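Laitinen 12 finger set for light bench arms
Part no. 1081
Sold in pairs, with screws

Safety notice: read before fitting or reordering

We have had reports of fingertip pads coming away from the Laitinen 12 finger set during ordinary pick and place work. Stop using any pair supplied before July until you have checked it as set out on this page. Pairs supplied from July onwards have the revised pad and need only the normal weekly check.

What goes wrong

The pad is bonded to the inside face of each finger close to the point. On the earlier pairs the bond can lift at the lower edge. The pad then folds back under load and the part being carried turns or drops. The arm does not stop when this happens. The gripper still closes to its set position, so the controller reports a good grip and carries on with the move.

The first report came from Hollerness, where a part fell during a Monday morning run and landed on the operator's side of the bench. There was no injury. We have since had 4 further reports, all involving smooth or dusty parts. Raw timber seems to be the worst, as fine dust works its way under the edge of the pad. 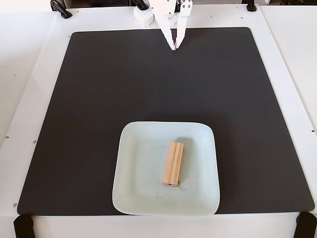
A loose pad is easy to miss with the arm powered and the fingers closed. Checking has to be done by hand, with the fingers off the gripper.

How to check

Park the arm clear of the work and switch off at the isolator. Do not rely on the pause button. Take off both fingers and wipe the pads with a dry cloth. Push a fingernail against the lower edge of each pad. If the edge moves, or you can see a line of dust behind it, the pair has failed. Replace both fingers even if only one pad is loose.

Do not glue pads back on. We tested repaired pads with two common adhesives and both let go sooner than the original bond.

After refitting, run the finger alignment routine and make 5 slow test picks with a scrap part before going back to normal speed. Keep hands off the table while the arm is powered.

Replacement

Failed pairs are replaced free of charge, with or without the original packaging. Send the part number, the date of purchase and a photo of the pad to Elsa Savolainen in the service office. Please keep the old fingers until she confirms whether we want them back.

Specification

Fits: Laitinen light gripper, all versions
Pad: replaceable at factory only
Screws: 4 per pair, supplied
Weekly check: required
Not for use with: hot parts, glass, oily parts

Also affected

The Jondent short finger set uses the same pad and the same bond. Follow the same check. The Jondent wide set has a moulded tip and is not affected.

Availability: revised pairs in stock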